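Phantom Limbs and the Limits of What We Know

Readers of this blog will recall my earlier entry on unusual conditions of the mind and body. Several wrote to ask about phantom limb sensation, which affects many people after an amputation and remains poorly understood by the general public.

The sensation is easily stated. A person who has lost an arm continues to feel the arm. It may itch, it may seem to clench, and in many cases it hurts. For much of medical history such reports were treated as grief or imagination. That view has been abandoned, and I believe rightly.

I attended a public lecture on the subject in Broren in February. The hall seats 30, and 17 of us were present. The speaker, who lost his left hand at the age of 18, described a feeling of fingernails pressing into a palm that he no longer has. He had never been offered a mirror box by his first clinic and learned of the method only after moving to Brandon.

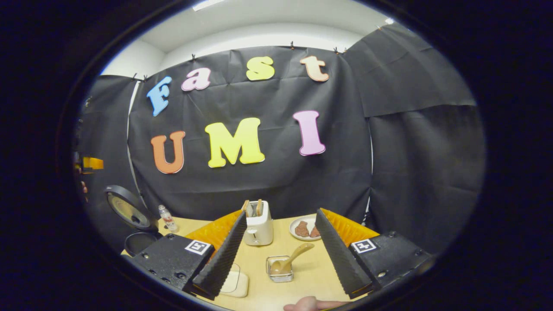
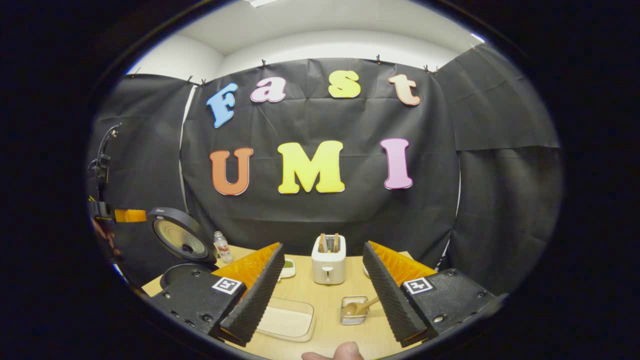
Light wooden tabletop, both views.

The mirror box is a modest device. The patient places the remaining hand before a mirror so that its reflection appears where the missing hand would be, and then moves it slowly. Some patients report relief. Others report none, and the published studies are mixed. I would caution any reader against a seller who promises a cure. One product offered to me by mail, under the name Flikora, was priced at almost 2,000 dollars and consisted, as far as I could determine, of a mirror and a booklet.

A person considering this treatment should speak first with a physician or an occupational therapist. I intend to return to the matter of cost in a later entry, together with the letters I have received on hearing loss and tinnitus.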